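Fresque rue de la gare à Canadano : on repeint ou on garde ?

passerelle_24
Posté le Nov 24, 2018
Bon. Vous avez vu la fresque ce matin ? Tout le bas recouvert au rouleau, peinture grise, jusqu'à hauteur d'homme. Deux mois de boulot pour l'asso Rirnora et voilà. Plainte déposée d'après la mairie, pas de nouvelles depuis.

lamoule
Passé devant à midi. Moche. Après, le gris s'arrête pile à la limite du crépi de l'immeuble, moi je parie sur un propriétaire énervé, pas sur des gamins.

passerelle_24
Et alors, ça change quoi ? Le mur est sous convention avec la ville, il a pas le droit non plus.

kerfo
La convention est tombée en juillet il me semble. A vérifier. Si elle est pas renouvelée il fait ce qu'il veut de son mur, désolé.

atelier_du_bas
Côté technique, parce que je lis n'importe quoi sur l'autre fil : si c'est de l'acrylique sur acrylique sans vernis entre les deux, le nettoyage c'est mort ou presque. A Caltimdale ils ont essayé au solvant, le dessin est parti avec. Faut faire un essai sur un coin, 5 cm, pas plus, et attendre 24 heures avant de juger.
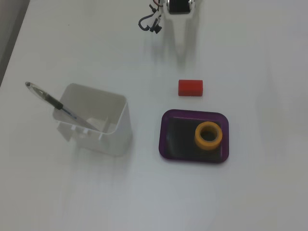
Et surtout pas de karcher !! Le crépi est vieux, il va partir par plaques. Quelqu'un sait si il y avait un vernis anti-graffiti ? Normalement c'est dans le devis.

passerelle_24
Devis chez Vahidi, vernis prévu oui. Posé, aucune idée.

lamoule
Perso je repeindrais tout et on passe à autre chose. Elle était déjà bien délavée.

atelier_du_bas
Délavée en haut, plein sud, normal. Le bas était nickel. On refait pas une fresque entière pour ça, qui paye ?

kerfo
+1, qui paye. L'assurance de la ville couvre pas les murs privés, enfin à ma connaisance.

passerelle_24
J'ai écrit à Rirnora pour le vernis. Ils veulent faire un essai eux-mêmes mais seulement si le proprio signe — donc faut déjà lui parler. Qui le connait ?

lamoule
Moi un peu. Je passe le voir, je promets rien.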